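From: Somkiat Rojanasak
To: Nemthorpe Winter Walkers list
Date: June 2022
Subject: Re: Gloves, pairs and what to do with the clips

On the loan gloves, I've started going through them at the big table. Pictures first, then answers to what Cairns asked. 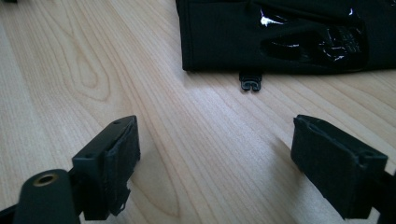
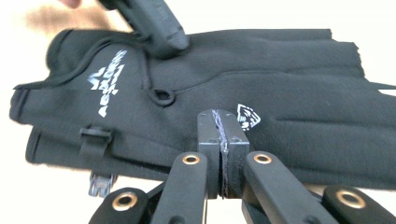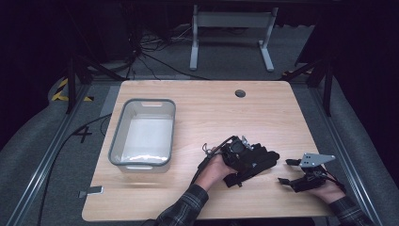
Cairns wrote:
> Are we keeping the little plastic clips this time? In October
> I had 5 pairs come back and 2 of them had no clip, so they
> were just loose in the sack. Also, do the fleece ones go in
> with the waterproof ones or separate? I'd sooner have them
> separate if there is a bin to spare.

Yes, keep the clips. If a pair comes back without one, put a rubber band around the cuffs and leave a note in the sack. Flundik sells clips in bags of 150, far more than we need, but Istov says he will split a bag with us.

Fleece goes separate. I have a bin for it. Please lay them flat with the cuffs all at the same end. The ones with a drawstring should have the cord let out before they go in, or it kinks over the summer and the toggle won't slide.

We own 18 pairs on paper. I don't expect to find all of them. If you have any at home, including odd ones, bring them to the next meeting or drop them on my porch. Odd ones are still useful, as I have a few lefts waiting for a right.

Wash them cold before you return them, no softener, and let them dry all the way through. I am not washing anybody's gloves again this year.

Somkiat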